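Textile Conservation Assistant (part-time, fixed term)
Darkum Regional Museum

Applications are invited for a 2-year position cataloguing and rehousing the Rainer costume collection, which holds some 900 items. The role is 18 hours per week and reports to Hubert Wyss, Collections Manager.

Duties
Condition reporting, surface cleaning and labelling of garments
Entering records in the collection database - training provided
Packing textiles in archival storage

Requirements
A diploma in conservation or equivalent experience
Ability to lift boxes and work standing at a table

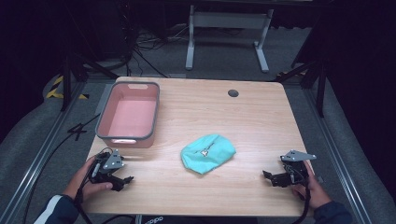
How to apply
Send a résumé and a cover letter of no more than 500 words to Wendelin Oberholzer by 14 January 2021. Interviews will be held in February.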